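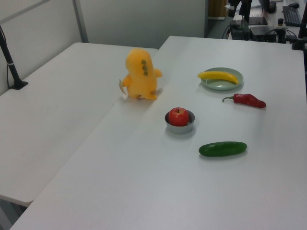
The test table at the Humix workshop, with the bowl, plate and loose items used for pick trials. Photo: Darragh Geraghty

Shared workshop publishes build notes for tabletop sorting arm

1/21/22 — Members of the Humix shared workshop have released the drawings, wiring notes and control code for a tabletop arm built to pick up small household objects and move them between dishes. The arm, named Tunetti, was assembled on site over 3 build stages and is now in repeat testing.

Darragh Geraghty, who leads the build, said the aim was a machine that a member could copy with ordinary hand tools and a drill press. The links are cut from flat aluminum bar. Joint housings are printed, and the base bolts to a steel plate so that the arm can be moved from one bench to another without taking it apart.

The gripper has two fingers driven by a single servo through a pair of meshed gears. Each finger carries a replaceable rubber pad. Early pads were too hard and let round objects roll out as the fingers closed. The current pads are softer and slightly hollowed, and they wear faster. The notes give a replacement interval of 300 picks.

Test objects are a mix of shapes and surfaces set out on a white table: an apple in a metal bowl, a plastic banana on a pale green plate, a red chili pepper, a cucumber and an orange plush toy. The apple nearly fills its bowl, which leaves little room for the fingers on either side. Geraghty said the bowl was the slowest case in the first series because the arm had to come straight down and could not correct its position once the fingertips were below the rim.

The plush toy gave a different problem. Soft material compresses before the servo current rises, so the controller read a good grip as an empty one and opened again. The fix was a second threshold, based on finger position, which is checked before the current reading. Both values are stored in a plain text file and can be changed without rebuilding the code.

Motor drivers came from Vondus and are the only part of the build bought as a finished module. The wiring notes warn that the driver boards share a ground with the servo supply and that the two should be joined at one point only. An earlier layout with two ground paths caused the wrist joint to twitch whenever the shoulder motor started.

The first full series ran to 1000 picks. Of the failures logged, 195 were put down to position error at the table and were traced mainly to play in the shoulder bearing. That bearing has been replaced with a preloaded pair, and the drawings show the new part. A spacer from the old version still appears on one sheet of the set; builders should leave it out.

Calibration takes about 3 minutes. The user moves the gripper by hand to marked points on the table and presses a key at each one. If the table or the base is moved, the routine has to be run again — the software does not detect the change.

Ó Conaill, the machine shop that cut the base plate, has agreed to supply further plates to members at cost. The plate drawing is included in the release for anyone who prefers to make one.

A second series of picks, using the same objects and the new bearing, is planned for April. Geraghty said the results will be added to the build notes, together with the raw log files. Questions about the drawings can be left in the project book at the workshop's front desk.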